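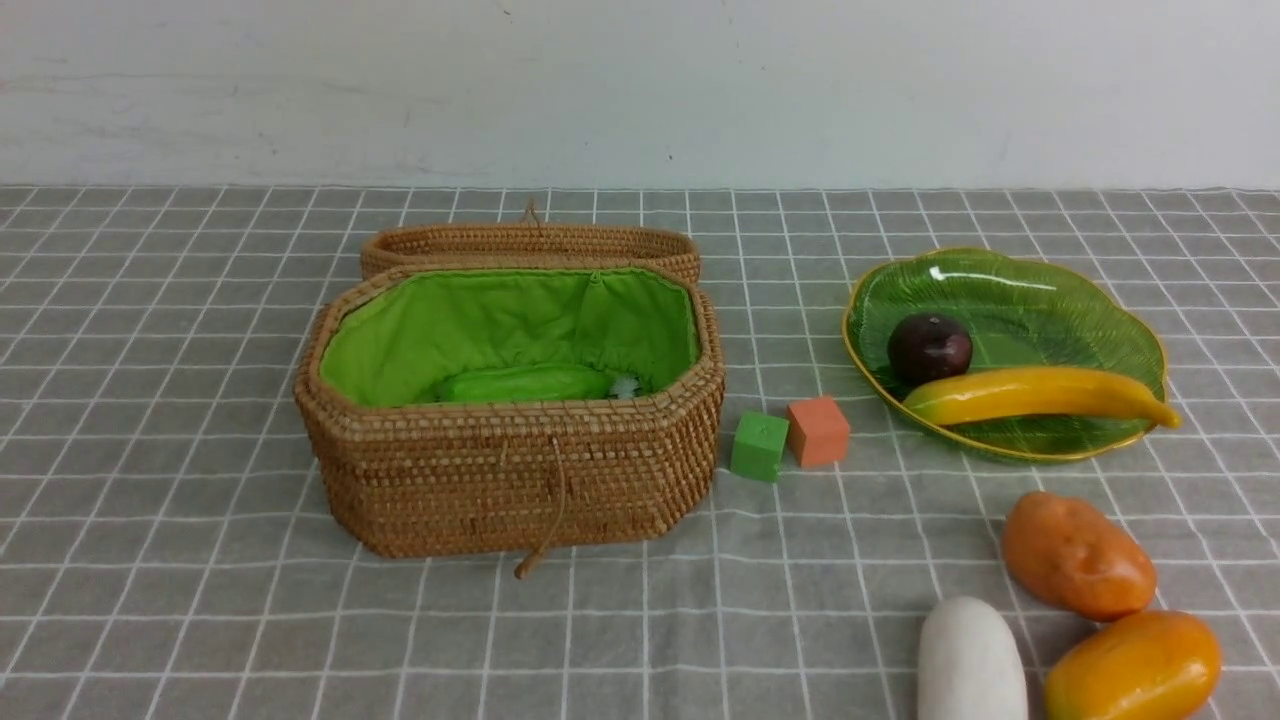
Plandisdale Craft Market: Questions from Stallholders

How do I apply for a stall?
Fill in the form on the Stalls page and send three photos of your work. Nandini Bangera reads the applications and replies by email. New applications open in March.

What does a stall cost?
A single table is $38 per market day. A full season is $285, paid in advance. Prices include the table and two chairs.

Can I share a table?
Yes, with one other maker. Both names must be on the form. We send one bill.

What can I sell?
Anything you made yourself: baskets, pottery, knitwear, cards, soap, jewelry. We don't take resold goods. Food sellers need a county permit and should write to us before applying.

Are tablecloths provided?
No. Bring your own. Our tables are six feet long. Cloths should reach the floor at the front if you store boxes underneath.

Can I hang things on the walls?
Only from the picture rail. No tape, tacks or putty.

When can I set up?
Doors open to stallholders at 7:30 a.m. Unload at the Dunleavy Street entrance, then move your car to the back lot. Please don't pack up before 3 p.m.

Is there power?
Only along the north side. Ask for it on your form. Extension cords must be taped down.

What if I have to cancel?
Tell us a week ahead and we will move your fee to another date. After that we can't refund it.

Who do I call on the day?
Gitau Wanyama, extension 476.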